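Bellau Site Grade Records

README for the Hustedum release

Maintainers: Ivan Zakharchenko, Eglė Mets
Last revised: Thu 2 January

Summary

This package holds elevation checks taken on graded pads, haul roads and drainage swales at the Pronduvley site. Each record compares a design elevation with the elevation measured after a grading pass. The records were collected to test how well the Kostiuk reporting tool flags areas that need rework. They can also be used for practice with surface comparison or for checking import scripts.

The release is divided into 3 areas: north pad, south pad and access road. Elevations are relative to the site benchmark and have not been tied to a national datum. Do not mix them with outside survey data without a local tie.

Contents

checks.csv has one row per elevation check.
control.csv lists the benchmark and the secondary control points.
design/ contains the design surface for each area as a triangle mesh, in text form.
notes.txt holds field notes typed up from the crew books, with spelling left alone.
media/ contains illustrations. None of the scripts read this folder.

Fields in checks.csv

point_id: Text. Unique within an area but not across the whole release. Join on area and point_id together.
area: One of north, south, road.
east, north: Site grid, in meters.
z_design: Design elevation in meters, read from the mesh at the point location.
z_meas: Measured elevation in meters.
diff_mm: z_meas minus z_design, in millimeters. Positive means high (cut needed). Negative means low (fill needed).
pass_no: Grading pass after which the point was taken. Starts at 1.
setup_id: Instrument setup. Changes every time the transmitter is moved or releveled.
flag: Empty, or R for a point that was shot again. Both shots are kept.

Missing values are empty cells. A zero is a real zero.

How the points were taken

The transmitter was set up on a tripod and leveled, then checked against the benchmark before any points were shot. The benchmark was checked again at the end of each setup. If the two readings differed by more than 3 mm, the whole setup was thrown out and does not appear in the files. Sight length was limited to 100 meters on the pads. On the access road the crew did not always keep to this, and the long shots are marked in notes.txt by setup_id.

Points on the pads were laid out on a grid. Points on the road follow the centerline and both shoulders. Swales were shot at the flow line only, so there is nothing here to support a cross section.

Known problems

South pad, pass 2: the rod height was entered wrong for one setup. The z_meas values were corrected by Eglė Mets from the crew book. The original values are not included.

Road: the design mesh has a gap at the culvert. Points inside the gap have z_design and diff_mm empty.

North pad: the subgrade design was changed in March. Passes before the change are compared with the old surface, which is in design/old. Do not recompute diff_mm for those rows from the current mesh.

Loading

The files are UTF-8 with comma separators and a header row. The Kostiuk importer reads checks.csv in blocks of 500 rows and stops at the first row it cannot parse. Older versions of the importer treat the second shot of an R point as a duplicate and drop it. Sort by setup_id before import if you need to work with one of those.

Changes in this release

Added the access road.
Renamed elev to z_meas.
Moved rod heights out of checks.csv and into notes.txt.
Removed test rows left in the south pad data.

Contact

Send corrections to Ivan Zakharchenko with the area, point_id and setup_id of each row affected. Questions on control go to Eglė Mets.

Media

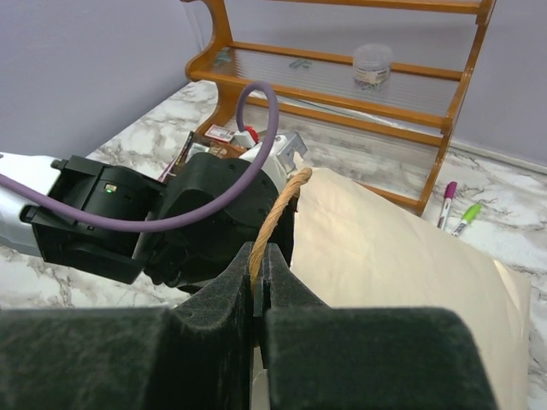

Paper bag with twisted rope handle, held by the gripper.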